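Edton library keeps its evening hours, and I get to keep my Tuesday-night habit under another name

Good news if you're one of those people who only ever gets to the library after work (me, me, me). The Edton branch will stay open until 8:30 p.m. through the winter, and the plan to close the doors at 5 has been dropped. I got the word at the front desk while I was returning a cookbook that was, um, a little overdue.

If you missed the whole thing over the summer, the short version goes like this. The town wanted to trim the branch's hours to save on heating and staff. A notice went up by the book drop, pretty small, and within a week everybody I ran into at the grocery store was talking about it. Then came the petition. It needed 1000 names to get a hearing, and it ended up with 3639, which is a lot for a place where you can't get a pizza delivered after nine.

I signed it twice by accident, once at the farm stand and once outside the post office. They caught it and crossed one out, so the 3639 is a clean number as far as I'm concerned.

The hearing itself was in October, upstairs at the town hall, and it was packed. I stood at the back next to the coat rack for two hours and I'm glad I did. A high school senior talked about having no internet at home. A man who drives a delivery van said he does his reading in the last hour before closing, every week, in the same chair by the radiator. One woman brought her library card from when she was six and held it up – the paper kind, with the little metal plate! I'd forgotten those existed.

The money part got sorted out in a way I didn't expect. Bajwa, the hardware store on the Hirketti road, offered to cover the heating for the evening hours this winter, and the town agreed to move $4000 over from the sign budget to help with staffing. So we'll have to live with the faded "Welcome to Edton" sign for another year. I can live with it. I kind of like it faded.

There are a few changes to know about. The children's room will close at 6, with the picture books moved up front on a cart after that. Holds can be picked up right until closing. The copier is going up to 15 cents a page, and I heard some grumbling about that, but I make maybe three copies a year so I'll survive.

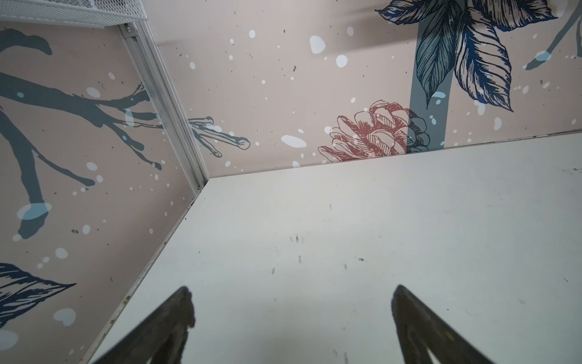 The Prasitz branch isn't so lucky, at least not yet. Its evening hours ended last month, and folks over there will have to drive to us or use the return box on the side of the building. I asked whether the two branches might share a late night, one week here and one week there, and was told it had come up and that they'd look at it again in the spring. If you live out that way, it's worth sending the town a note before then. The desk has a form, or you can just write a plain letter like I did.

The evening book group is back too, now that there's an evening to have it in. They had 157 sign-ups for the fall programs all together, and the book group was the first to fill. There's a waiting list at the desk. I'm fourth on it, so please nobody get in ahead of me!

The new hours start at the beginning of next month. Parking after 5 is still free in the lot behind the bank, and the side door is the one to use once it gets dark.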